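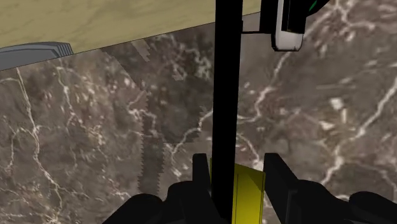
The Yellow Block Problem

6 min read

Last updated: March

I spent a whole Sunday at Zument's office in Cidthorpe watching a simulated gripper go after a yellow block on a marble counter, and I have to tell you, I got weirdly invested. By lunch I was cheering!

The software is called Mernach, and it's the layer that decides where the fingers go next. The team had it running in a simulated kitchen, looking down past the two black fingers at the block between them. Easy, I thought. It's bright yellow! Then I noticed the long black bar running up the view, right across part of the block, with a tiny sliver of yellow on one side and the big face on the other. You and I see one block. An early version of Mernach saw two, and spent a good part of its day trying to pick up the sliver.

The fix they walked me through is pretty sweet. The planner now keeps a running guess of the block's full shape and checks it against whatever yellow it can find, so a stripe of black down the middle doesn't split the thing in half. If the guess gets shaky, the arm backs up a little and looks again. (I do the same with my car keys.)

Then there's the counter. All those cream veins and pink flecks are murder on an edge finder, and the shadows come out with stair-step borders that look an awful lot like the sides of something. The team ran 367 tries on that marble with the old settings, and 77 of them went wrong before the fingers even closed. They started mixing up the stone and the lighting from one run to the next, and the planner got a lot less jumpy about shadows.

I asked what comes after blocks. Mugs, they said, and everybody groaned. The handle code lives in a separate branch called Chávez, and it was still failing its nightly tests when I left to catch my train.

Get our newsletter in your inbox every week. By signing up you agree to our privacy policy.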